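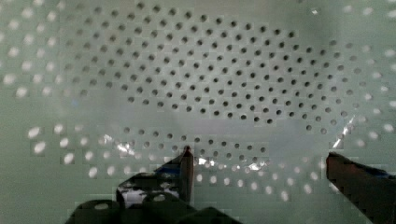

Em defesa do escorredor (e de toda a cozinha de brincar)

Passei anos achando que brinquedo bom era brinquedo de montar. Bloco, trilho, encaixe, coisa que termina em torre ou em ponte. A cozinha de brincar eu tratava como mobília de quarto de criança, aquele canto onde se acumulam bananas de mentira. Mudei de ideia em abril, numa tarde de chuva, sentado no chão com minha sobrinha, e mudei tanto que agora aborreço os amigos com o assunto em todo jantar.

O que me pegou foi um escorredor. Um escorredor verde, furadinho, de brinquedo. Ela passou a tarde inteira com ele e a comida quase não entrou na história! Foi chapéu, foi chuveiro, foi lua cheia de crateras, foi peneira de separar moedas de botões. E eu ali, fascinado, percebendo que um objeto cheio de buracos ensina uma coisa bem séria: o que passa e o que fica. Para quem tem quatro anos, isso é física de primeira linha.

Desde então reparo em cozinhas de brincar por toda parte, e defendo que elas merecem a mesma atenção que damos aos jogos "educativos", com caixa bonita e faixa etária impressa na lateral. Uma mesa branca, uns pratos de cor clara, um forninho que parece forno de verdade, um frasco de ketchup. Está montado o restaurante, e o restaurante abre na hora.

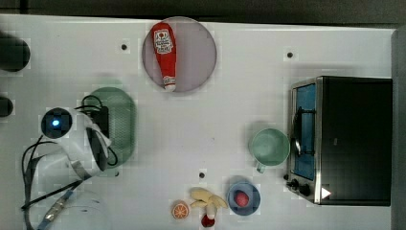

Gosto especialmente do ketchup. Reparem que toda criança sabe o que fazer com ele, mesmo a que detesta ketchup. Vira de ponta-cabeça, aperta, faz o barulho (o barulho é obrigatório, e cada uma tem o seu). É um gesto copiado dos adultos com precisão de ourives, e vem junto com a cara de concentração que fazemos sem saber. Foi assim que descobri que eu franzo a testa para temperar salada.

Há quem torça o nariz para a comida de plástico e só aceite o legume de feltro, costurado à mão, em tons de areia. Acho lindo o legume de feltro. Mas sou do partido da mistura. Quero a panela preta com cara de panela, o prato que combina com nada, o tomate pequeno demais ao lado de um morango enorme. Cozinha de verdade é assim, e a minha é a prova: tenho uma panela Brirero herdada, com o ano de 1947 gravado no fundo, que convive muito bem com uma tampa que pertencia a outra.

Também defendo o conjunto pequeno. No catálogo da Skumix há uma cozinha completa de 204 peças, e confesso que fiquei uns bons minutos namorando a página. Depois fiz a conta de quem recolhe. Na casa da minha irmã são 19 peças, guardadas num caixote da Wimard que já perdeu uma alça, e nunca vi a brincadeira parar por falta de ingrediente. Com pouca coisa, cada coisa trabalha mais. A caneca vira concha, o prato vira tampa, o escorredor vira o que for preciso.

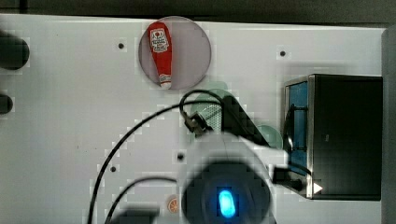
Outro prazer que me parece subestimado é o da arrumação antes de começar. Minha sobrinha gasta mais tempo pondo a mesa do que cozinhando. O frasco vai no prato, depois sai do prato, depois volta, agora deitado. As panelas ficam num canto, porque ali é o fogão, e ai de quem mudar o fogão de lugar. Eu mudei uma vez, sem querer, e ouvi uma aula completa sobre segurança na cozinha. Uma delícia de aula, por sinal, com demonstração.

E tem a conversa! Numa torre de blocos se fala pouco. Numa cozinha se negocia o tempo todo: quem pediu, quem paga, se a banana vai ao forno (vai), se o gato pode comer laranja. Na brinquedoteca da Munro, perto de casa, a sessão dura 90 minutos, e a mesa da cozinha é sempre a mais barulhenta e a última a esvaziar. Crianças que acabaram de se conhecer já estão discutindo o ponto do molho.

Então, se sobrar um cantinho e uma mesa baixa, minha torcida é pela cozinha. E dentro dela, pelo escorredor, que costuma ser esquecido na hora da compra.

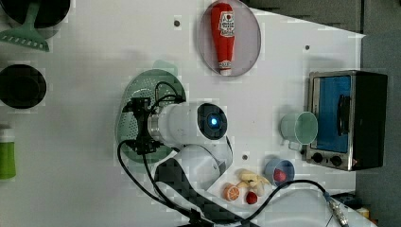

O que eu poria na mesa

Um escorredor, claro. Duas panelas, que uma só dá briga. Uma espátula vazada, uma caneca, um ou dois pratos. De comida, fruta de cores bem diferentes: banana, morango, um gomo ou rodela de laranja, um tomatinho. O ketchup. O forninho é luxo, mas um luxo que recomendo de coração, porque abrir e fechar a porta do forno já é meia brincadeira.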